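Grerholm shallow frying pan, spatula and serving bowl: tested

Reviewed by Prasanna Selvanayagam
5 February 2019

The Grerholm set comes as three pieces: a black frying pan with a short handle, a light blue spatula and a wide orange plastic bowl. It is sold for small kitchens and shared units, where storage depth matters more than pan volume. Ledness supplied the set at retail price and we paid for it. Dumplings were chosen as the main load because they stick, tear and roll, and they show up a poor spatula edge faster than an egg does.

Pan

Mass on our scale was 900 g without a lid. The maker claims 395 g of food per batch. We reached that figure, but only with the pieces packed side by side, and turning them at that density is slow. Four dumplings is a more sensible working load, with enough clear base between them to get a flat blade in.

The cooking surface has a slight texture. It is fine to the touch and did not hold residue in the grain after a wash with a soft sponge. We did not use metal tools on it and the care sheet advises against them.
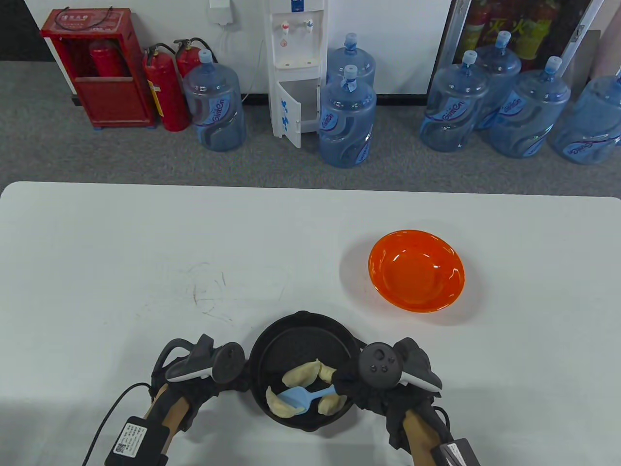 The short handle is the main design decision and it will divide buyers. It lets the pan go into a drawer or a narrow shelf, and it does not catch on sleeves at a crowded bench. Against that, there is less leverage when tipping, so a loaded pan wants a second point of support. Wilfredo Sarmiento, who tested the set with me, used a folded cloth on the far side and had no complaint. I found it awkward for the first few days and then stopped noticing.

The raised rim does its job. Food pushed hard with the spatula rode up the wall and came back down. There is no pouring lip, so draining oil over the side is messy and we gave up on it.

Spatula

The head is flat and the leading edge is thin enough to pass under a crimped dumpling without folding the skin. Flex is moderate. It bends under a heavy load near the neck, but we could not get it to take a permanent set. At rest it will lie across the pan with the handle over the rim, and it stays there if the pan is not knocked. The handle has no hanging hole — a small omission, and an annoying one if your utensils live on hooks.

Light blue was the only colour offered. It shows soy stains.

Bowl

The bowl is shallow for its width and glossy inside and out. It stands on a narrow ring foot, which keeps the base clear of the table and makes it easy to pick up by sliding the fingers under the wall. Stability is good when the bowl is loaded at the centre. Pressing down on the rim will tip it sooner than a broad-footed bowl of the same width.

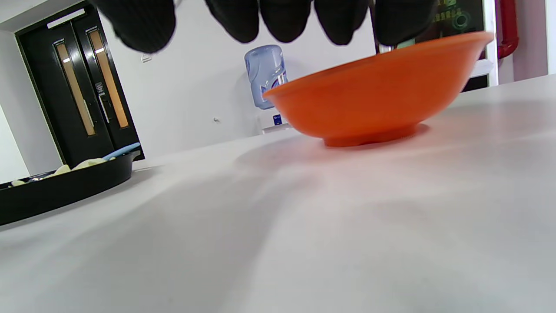 Transfer from pan to bowl is where the set works best. The bowl's low wall allows the spatula to come in nearly level, and dumplings can be set down instead of dropped. With gloves on, the glossy finish is a little slippery; bare dry hands had no trouble. Kanchan Nishad ran the same transfer with her own deeper Hustix bowl and damaged more skins on the way in.

The plastic is not rated for the microwave. Hot tap water and ordinary detergent left the gloss unchanged over 5 weeks of use. We did not put it through a dishwasher.

Work surface

We used a plain white table throughout. Pale tables mark easily, so I checked for transfer from the pan base by sliding it cold over a clean area and wiping with a dry hand, then a gloved one. No grey streaks were left. The ring foot of the bowl was also clean.
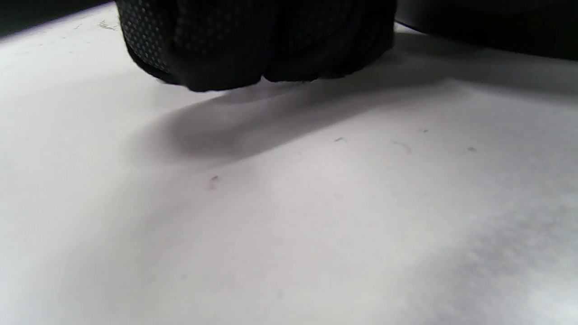
Ratings

Pan: good surface, useful rim, handle a matter of taste
Spatula: very good edge, average stiffness, no hanging hole
Bowl: good for transfer, fair grip with gloves
Storage: very good

The set is listed as item 3135 in the Ledness catalogue. The pieces are also sold separately — if you already own a pan you like, the spatula and bowl are worth buying without it. Replacement spatulas are due back in stock in May.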